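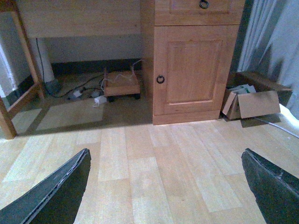

손목 카메라로 본 책상 아래 바닥. 열린 그리퍼 앞에 고리 손잡이가 달린 목재 수납장과 멀티탭, 케이블이 있습니다.

Umivard 실내 작업용 모바일 로봇 팔 — 구매 및 예산 계획 안내

본 사이트는 장바구니 유지와 언어 설정을 위하여 쿠키를 사용합니다. 계속 이용하시면 쿠키 사용에 동의하신 것으로 봅니다.

Umivard는 가정집, 소형 사무실, 숙박 시설과 같은 실내 공간에서 바닥 가까이의 작업을 하기 위한 로봇 팔 세트입니다. 이동 베이스, 팔, 두 손가락 평판형 그리퍼, 손목 카메라로 구성됩니다. 이 페이지는 처음 도입을 검토하시는 분께서 무엇을 주문하고 무엇을 따로 준비하셔야 하는지 미리 계산하실 수 있도록 작성하였습니다. 제어 방식과 통신 규격은 제품 설명서에 있으므로 여기에서는 반복하지 않겠습니다.

가격과 구성

기본 세트의 가격은 2,796유로입니다. 부가세와 운송비는 포함되어 있지 않습니다. 기본 세트에는 다음이 들어 있습니다.

- 이동 베이스와 팔 한 대
- 평판형 손가락 한 쌍 (교체용 한 쌍 별도)
- 손목 카메라와 고정 브래킷
- 충전 스테이션과 전원 케이블
- Nutard 작업 기록 소프트웨어, 한 자리 사용권

확장 세트의 가격은 4,000유로이며, 기본 세트에 예비 배터리, 교체용 손가락 한 쌍, Nutard 추가 사용권이 더해집니다. 두 세트의 팔과 베이스는 완전히 같은 것입니다. 따라서 기본 세트를 먼저 구입하시고 나중에 부품을 추가하셔도 성능에는 차이가 없습니다. 다만 부품을 하나씩 주문하시면 합계 금액은 확장 세트보다 높아집니다.

견적서를 요청하실 때에는 설치 국가와 콘센트 규격을 꼭 적어 주십시오. 전원 케이블이 맞지 않아서 다시 보내 드리는 경우가 가장 많습니다.

설치 장소의 점검

예산을 세우실 때 기계 가격만 계산하시는 분이 많습니다. 그러나 저희 경험으로는 장소를 준비하는 비용도 작지 않습니다. 주문 전에 로봇이 일할 방을 바닥 높이에서 한 번 살펴보시기를 권합니다. 서서 볼 때와 낮은 위치에서 볼 때는 많이 다릅니다.

케이블: 책상 밑의 멀티탭과 늘어진 선은 흔히 있는 조건입니다. 사진의 방도 그렇습니다. 베이스의 바퀴는 얇은 선을 넘을 수 있지만, 여러 선이 엉킨 곳에서는 회전하지 않도록 경로를 정하셔야 합니다. 케이블 덕트나 고정 클립의 비용을 예산에 넣어 주십시오.

손잡이: 고리형 손잡이는 평판형 손가락으로 잡기 전에 고리를 조금 들어 올리는 동작이 필요합니다. 서랍과 문에 같은 고리가 달려 있어도 당기는 방향이 다르므로 동작을 각각 등록하시는 것이 좋습니다. 표면에 홈만 있고 손잡이가 없는 문은 기본 손가락으로 열 수 없으며, Moroz 흡착 어댑터를 추가하셔야 합니다.

빛: 창 가까운 방에서는 밝은 바닥과 가구 밑의 그늘이 한 화면에 같이 들어옵니다. 손목 카메라는 노출을 자동으로 조절하지만, 밝은 쪽이 하얗게 되어 형태가 잘 보이지 않을 수 있습니다. 커튼을 일정한 위치에 두시거나 작업 시간을 정해 두시면 기록의 품질이 고르게 됩니다.

바닥에 있는 물건: 종이가 든 골판지 상자, 바퀴 달린 작은 수납함 같은 것은 치우지 않으셔도 됩니다. 그러나 작업 지도를 만든 뒤에 위치가 바뀌면 지도를 새로 만드셔야 하고, 이 작업에 사람의 시간이 듭니다. 바퀴 달린 물건은 바퀴를 잠그거나 정해진 자리에 두시는 편이 편리합니다.

소모품과 유지비

평판형 손가락은 소모품입니다. 가구의 모서리나 바닥에 자주 닿으면 윗변의 색이 밝아지고 코팅이 닳습니다. 색의 변화만으로는 교체하실 필요가 없습니다. 끝이 휘었거나 두 손가락을 닫았을 때 틈이 보이면 교체하여 주십시오. 교체용 손가락 한 쌍은 100유로이며, 드라이버 하나로 바꾸실 수 있습니다.

배터리와 바퀴 고무는 사용량에 따라 차이가 크기 때문에 정해진 교체 주기를 드리지 않습니다. Nutard의 상태 화면에 남은 수명이 표시되므로 이 값을 보고 주문하시면 됩니다. 소프트웨어의 기본 업데이트는 무료입니다.

시험 대여

구입 전에 실제 방에서 확인하고 싶으신 분께는 14일 대여를 제공합니다. 대여하신 뒤 같은 세트를 구입하시면 대여료 전액을 가격에서 빼 드립니다. 반납하실 때에는 원래의 상자를 사용하여 주시고, 배터리는 베이스에서 분리하여 따로 포장하여 주십시오.

대여 기간에는 작업을 한두 가지만 정하여 시험하시는 것이 좋습니다. 예를 들면 서랍 하나를 열고 닫는 일, 바닥의 물건을 집어 상자에 넣는 일 정도입니다. 너무 많은 작업을 시험하시면 등록에 시간을 다 쓰게 되고, 예산을 판단할 자료가 남지 않습니다.

예산안에 넣으실 항목

- 세트 가격, 부가세, 운송비
- 교체용 손가락 (확장 세트에는 한 쌍 포함)
- Moroz 흡착 어댑터 (손잡이 없는 문이 있는 경우)
- 케이블 정리 용품
- 작업 지도와 동작 등록에 드는 인건비
- Kekusen 방문 설치 서비스 (선택)

Kekusen 방문 설치는 첫 지도 작성과 동작 등록을 대신하여 드리는 서비스입니다. 요금은 방의 수와 이동 거리에 따라 정해지므로, 견적 요청서에 평면도를 첨부하여 주십시오. 손으로 그린 평면도도 괜찮습니다. 가구의 위치와 콘센트의 위치가 표시되어 있으면 충분합니다.

견적서는 발행한 달의 말일까지 유효합니다. 기관의 예산 절차 때문에 더 긴 기간이 필요하시면 요청서의 비고란에 적어 주십시오.

최종 수정: 5월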